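The Case for the Plain Countertop Specification

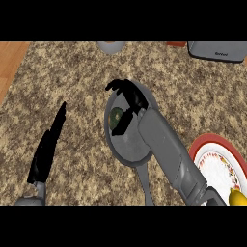

Rendering: a speckled, granite-like counter in beige, tan and dark brown, with orange-brown wood beyond it.

Most complaints about kitchen countertops are complaints about documents. A slab arrives with a seam where the owner did not expect one, or an overhang that blocks a drawer, or a finish that shows every ring left by a glass. The fabricator points to the signed order. The order says "granite, polished, eased edge," and gives a square footage. Everything in dispute was left out of it.

My position is that residential countertop orders should be written to the same standard as a modest commercial work order, and that the buyer should refuse to sign until they are. The added effort is small. I have written orders of this kind for 3 years, first for a single house and then for the apartment conversion at Swanepoel, which had 56 kitchens and one bathroom vanity type. The paperwork for the conversion fit in a thin binder. The argument it prevented would not have.

Start with thickness. Stone is sold under nominal thicknesses, and the thickness at the edge may be produced by lamination, in which a strip of the same material is glued beneath the front. A laminated edge is a legitimate method. It has a glue line, and on a heavily patterned stone the line disappears at normal viewing distance. On a quiet stone it may not. The order should state the slab thickness and the edge thickness as two separate values, and should say how the second is reached. In my experience the two are collapsed into one number on nearly every quotation, and the buyer learns of the difference at installation.

Seams are the second omission. A seam has a location, a width, a height tolerance and a color of filler. All four can be written down before cutting. Fabricators will object that the seam location depends on slab yield, and they are right. The answer is to hold approval of the seam drawing until the slab has been selected, and to tie a payment to that approval. At Swanepoel we held back 40 percent of the fabrication price until the seam drawings were signed. No shop that bid on the work withdrew over the term. Two asked for it to be explained and then accepted it as written.

Seam placement near a sink deserves its own line in the order. The rail of stone in front of a sink cutout is the weakest part of the run, and a seam through that rail saves material at the expense of strength. There are sound ways to do it, with rodding or added support, and there are shops that do it well. The buyer should know which method is being used. An order that is silent on the point has delegated it to whoever is laying out cuts that morning.

The third omission is pattern. Buyers choose stone from a sample small enough to hold in one hand. A sample of that size can represent a fine, even speckle fairly well. It cannot represent drift, meaning the slow change in density or tone across a full slab, and it says nothing about the darker patches that many speckled materials carry at irregular intervals. Some people like those patches and some consider them defects. Neither view is wrong, but a shop cannot act on a preference it has not been given. A sentence such as "dark areas wider than a hand to be kept out of the section between the range and the sink" is crude, and it is enforceable.

Digital previews have helped less than was promised. The rendering supplied with a quotation usually applies a stock texture to the geometry of the room. The texture repeats or is stretched, the lighting is generic, and the slab that will be delivered has contributed nothing to it. Software such as Skileto can place scanned slabs onto a layout, and where the shop owns a scanner the result is useful. Where it does not, the preview should be read as a color suggestion. I would go further and have the order state that the rendering is excluded from the contract, so that neither side relies on it later. A buyer who wants the picture to be binding should pay for the scan.

The fourth omission is the meeting of materials. A stone counter rarely ends in empty space. It ends at a wall, a range, a panel, or a length of wood, and each of those moves differently. Wood moves across the grain with changes in humidity. Stone, for practical purposes, stays where it was put. A rigid joint between them will open or will damage the weaker side. The order should name the joint, give its width, and specify a flexible sealant in a stated color. It should also say which trade applies the sealant. On the first house I managed, both the cabinet shop and the stone shop assumed the other would do it, and the joint beside the pantry stood open for two months collecting crumbs.

Finish belongs on the same list. "Polished" and "honed" are terms in common use, and each covers a range. Two honed samples from different yards can differ visibly in sheen. The remedy is a control sample: a piece of the chosen finish, marked by both parties, kept by the buyer until final payment. Gloss readings are an alternative, but few residential shops own a meter and fewer buyers would know what to do with the result. A labeled offcut in a drawer is adequate.

Sealing is where the most misinformation circulates. Natural stones vary a great deal in absorption. Some dense stones gain little from a sealer, while others stain quickly without one. A blanket instruction to seal once a year is a convenience for the person giving it. A better instruction is to test: leave a small amount of water on an inconspicuous spot for a set period, wipe it away, and check for darkening. If the stone has darkened, it is absorbing. The order should record which sealer was applied at the shop, if any, so that the owner does not put an incompatible product over it.

The usual objection to all of this is cost. A detailed order takes longer to prepare, and the shop will recover that time somewhere. I accept the premise. On the kitchen at the Gredero house the quotation rose from an even figure to 3,441 dollars after the seam, joint and finish clauses were added, and the increase was less than the price of one return visit by a two-person crew. Detailed orders also make quotations comparable. Before the clauses, the three bids for that kitchen differed in ways that could not be explained. Afterward they differed mainly in edge work and travel.

A second objection is that clauses of this kind insult good fabricators. I have not found this to be so. The better shops already keep most of the information on an internal cut sheet, and asking for it in the contract amounts to asking for a copy. The foreman at Satach, a shop that does a good deal of work in my county, sent back my draft with four corrections, all of them improvements. One concerned the radius of inside corners at cutouts, which I had left out entirely. A sharp inside corner concentrates stress and is a common starting point for cracks. The minimum radius now has its own line.

The weaker part of my case concerns small jobs. For a single vanity top cut from a remnant, a two-page order is excessive. The seam question disappears, the pattern is visible in full on the piece, and the buyer can stand beside it with a tape measure. I would keep thickness, edge profile, cutout radius and finish, and drop the rest. The form should follow the number of decisions in the job, and a remnant vanity has few.

There is also a limit to what a written tolerance can do in an old house. Walls are out of square and cabinets are out of level. A template taken in September may not fit in February if the framing has moved in the meantime. The order can require that cabinets be level within a stated amount before templating, and it can assign responsibility for shimming. It cannot make a plaster wall straight. The scribe allowance at the back edge exists for this reason, and it should be written down along with who decides whether to scribe the stone or cover the gap with a backsplash.

Trade groups could publish a one-page residential form with these fields, and shops could attach it to every quotation. Until such a form is in general use, the buyer has to supply it. Mine lists slab thickness, edge thickness and method, seam location and tolerance, cutout radius, pattern exclusions, joint width and sealant, finish control sample, sealer product, and scribe allowance. Blank fields are struck through and initialed before the deposit is paid.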